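Thread Count Is a Poor Measure of a Sheet
Jozefína Beneš 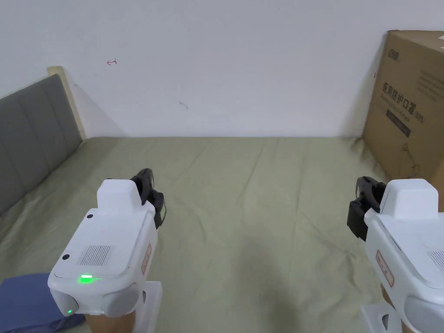

What should a label state in place of thread count?
Fiber length, yarn size and weave, in that order.

Thread count rewards the wrong work. A mill can twist four thin strands into one yarn, count each strand, and sell a heavy, weak cloth at a higher price. A percale at 200 made from long fibers will often outlast it. I would print the count in small type on the back of the package and require shrinkage figures on the front.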